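Notes for the trailers talk, Priltbridge film club, evening slot

Okay, hello, find a seat, the back row has the legroom. I've got 9 minutes of clips and a lot more opinions than that, so shout if I run over.

Start with the Skarneck teaser (play it twice, sound up the second time). It's the third one they've put out and we still don't know who the villain is! I love that. You get the harbor, the siren, one line of dialogue, title card, done. Compare it with the full trailer for Løken, which gives away the brother, the fire and, I'm pretty sure, the last shot of the movie. I sat through the whole film waiting for that shot and there it was, right before the credits. 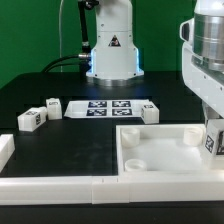
One reply on the club page said I've got it backward: most folks pay for a sitter and parking, and they'd like to know what they're getting before they leave the house. Fair enough! My own sister picks movies that way. But I think you can tell people the kind of movie it is (scary, silly, a good cry) and still keep the brother out of it.

Pause here, let them argue a bit. If it goes quiet, ask who skips trailers altogether.

Next, Ninier. Tiny movie, 2 actors, a boat. The trailer got about 2,000 views in its first week, and then somebody recut it with just the fog and the radio voice, and that's the version everyone passed around. Play both. Watch for the music dropping out when the radio starts (I get goosebumps every time, sorry). The official one has a pop song over the same bit and it just flattens everything.

Don't get stuck on the poster. I always get stuck on the poster.
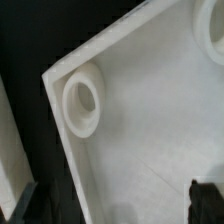 Do the directors cut their own trailers? Usually it's a separate company working from early footage, so you sometimes see lines and whole scenes that never make the finished movie.

That leads into the missing diner scene from Løken. Clip is last in the folder. Lights down first, then hit play, and leave the subtitles on.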